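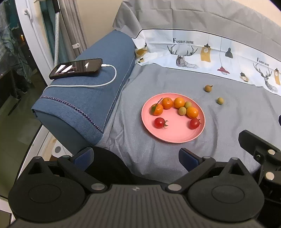

Fruit in the bedroom: how do you all do it?

torham_34
March 30, 2022
Okay, I need a place to gush about this. I've started keeping a little plate of fruit within reach in the evenings and I love it! Mandarins mostly, a few cherry tomatoes, longans when the market has them. I used to walk to the kitchen for chips. Now I just reach over. What do you put on yours?

Modent
Cherry tomatoes on a fruit plate, yes!! My kids eat them like candy. Leave the green tops on — they look so cheerful, and it gives you something to hold.

zeman80
I'm going to be the grump. Food on the bed is how you get ants. I had longan shells under my pillow once and I'm still not over it.

torham_34
Ha, fair. A plate with a rim helps, and I peel over a bowl. Plastic too, so if it goes over the side it just bounces.

Liam Foley
Plastic is fine, but I'd keep tomatoes and mandarins apart. Mandarins go in the fridge at my place, tomatoes never do. Cold tomatoes taste like water.

Modent
Liam, they're on the plate for one evening! They can share.

Liam Foley
One evening, sure. I've seen people leave a plate out all week.

Umar
Buy the mandarins with the leaf on if you can find them. The stall near me gets them like that and they smell amazing when you snap the stem. I bought a 1000 gram bag and it was gone in two days, just me and my sister. Longans go even faster. Some of ours are brown and some are more of a greenish yellow, and I can't tell any difference in the taste. Anyone?

zeman80
Browner ones are sweeter, I'm pretty sure.

Umar
Not in my bag they weren't! The sweetest one was the palest.

torham_34
Mine have been all over the place too. I'm getting more tomorrow, so I'll try a few of each and report back. Zeman, no shells under the pillow, I promise.

zeman80
Check the pillow anyway.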